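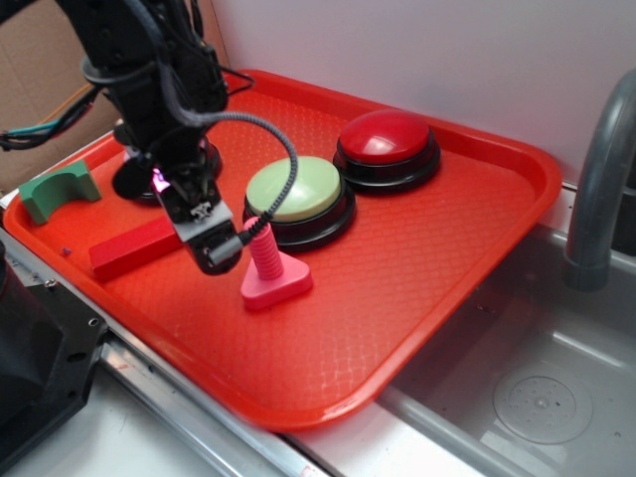

Workshop tips: setting out a tray for button-press trials

These notes come from the Winurix bench, where Dwynwen Watkins and Arash Zamani compared two ways of teaching an arm to press a named button with other objects close by. The policy trained on mixed layouts completed 153 presses before its first miss. The policy trained on one fixed layout missed on its 9th.

Tray
Use one with a raised rim and a textured floor. Buttons creep on a smooth floor, and a few millimetres is enough to spoil a run. An orange-red tray makes a red block harder to pick out. Keep that pairing for the test set -- it was the hardest condition we ran.

Buttons
Choose large domed ones on black bases. Put green and red side by side on a diagonal, so that a straight sweep of the gripper cannot hit both by accident.

Clutter
Add things that are not buttons. We use a pink toy bolt, a red wooden block and a green arch. Stand the bolt upright in front of a button for the harder layouts. Move every piece after five runs.

Cable
Leave a wide loop between the wrist and the gripper. A short cable pulls at the plug when the wrist turns. Check that the loop clears the domes at the lowest point of the press.

Worktop
A kitchen counter will do. If the tray hangs over the sink, keep the buttons towards the other side and leave the tap off.

Cleaning
Wipe the tray floor between sets. Beads and grit lodge in the texture and tilt the bases.

Logging
Write down the layout before the run, then the button asked for and the button pressed. Count a press only when the switch closes; contact with the dome is logged separately.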